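Em defesa da garra simples

Passei boa parte de março a comparar garras e saí disso mais entusiasmado com a mais modesta de todas: dois dedos paralelos, um motor, um curso curto. Escrevo isto sabendo que metade dos leitores vai torcer o nariz. As mãos de cinco dedos estão por todo o lado, os vídeos são lindos e eu também fico colado ao ecrã a vê-las rodar um cubo. Mas quando chega a hora de apanhar coisas pequenas de cima de uma mesa, dia após dia, volto sempre aos dois dedos.

A comparação foi caseira no método e teimosa na execução. Tínhamos três candidatas: a paralela da Neron, já com uns anos de uso, a Dirnik adaptativa, com dedos que se dobram em volta do objeto, e um protótipo de três dedos que a Avcı nos emprestou. O mesmo braço, a mesma câmara, o mesmo controlador Inley, e 108 tentativas para cada uma, repartidas por objetos que toda a gente tem em casa: tampas, canetas, pires, pedaços de papel, etiquetas, uma esponja.

A paralela da Neron acertou 80. A Dirnik ficou nas 72, e acho que merecia mais, porque nos objetos grandes e moles foi uma delícia de ver. O protótipo de três dedos não chegou a completar a série (um cabo, sempre um cabo) e prefiro não lhe pôr um número em cima.

O papel é que me interessa. Peguem num pedacinho de papel pousado dentro de um pires e tentem tirá-lo com dois lápis. É difícil! O rebordo atrapalha a entrada, a folha escorrega, os dedos batem no fundo antes de fechar. Com a garra adaptativa acontecia uma coisa engraçada: assim que as pontas tocavam no prato, o mecanismo achava que já tinha encontrado o objeto e começava a enrolar-se à volta de nada. Faz exatamente aquilo para que foi desenhada, e é uma ideia brilhante para uma laranja. Para uma etiqueta é um desastre. A paralela desce, fecha, e ou tem o papel ou não tem. Gosto dessa franqueza numa máquina.

E depois há a câmara. Montada no braço, a olhar para baixo na direção dos dedos, vê quase tudo o que importa com uma garra estreita. Com três dedos, um deles fica invariavelmente à frente do que queremos ver, e andámos uma tarde inteira a mudar o suporte de sítio. O Kaan Sarıgül acabou por desenhar um mais comprido, que resolveu a visibilidade e trouxe vibração. Voltámos ao curto. Quem escolhe a garra está também a escolher o que a câmara vai conseguir ver, e raramente encontro isto nas folhas de especificações.

Reconheço o argumento contrário, e a Hatice Sezer defendeu-o bem durante um almoço que se prolongou demais: se só medirmos tarefas de mesa, a garra de mesa ganha sempre. Uma mão com mais dedos roda um objeto sem o pousar, aciona um borrifador, segura uma tesoura. Tudo certo. Quero ver isso a funcionar e hei de ser o primeiro na fila. Só que a maioria dos laboratórios pequenos que conheço não está a acionar borrifadores, está a tentar que o mesmo gesto saia bem de manhã e às seis da tarde, quando a luz já mudou e alguém deu um encontrão na bancada.

Aliás, um conselho que não tem nada de sofisticado: prendam o tapete. Um tapete escuro e baço, fita em cruz nos cantos, e os objetos claros passam a destacar-se muito melhor na imagem. Ganhámos mais com isso do que com duas semanas a afinar a exposição — e custou um rolo de fita.

O que eu gostava de ver agora eram dedos melhores para garras simples. Pontas mais finas, com um pouco de borracha que ceda, talvez uma unha. Uma unha! Passámos uma noite a limar pontas impressas e a diferença no papel sentia-se logo à segunda tentativa. Há ali imenso espaço para melhorar, barato e ao alcance de qualquer pessoa com uma impressora 3D e alguma paciência. A próxima série vai ser de 333 tentativas, só com a paralela e quatro formatos de ponta, começando pelos objetos mais finos.

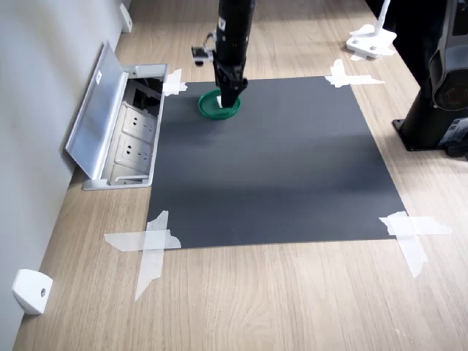

Gangadharan Kandasamy: Concordo quanto às pontas, mas acho injusto comparar a adaptativa sem mexer no limite de força. Na nossa, baixámos o limiar de contacto e ela deixou de se enrolar cada vez que tocava no fundo. Continua pior do que a paralela com papel, isso é verdade. Que borracha usaram? A nossa fica lisa ao fim de poucos dias e ainda não encontrei uma que aguente.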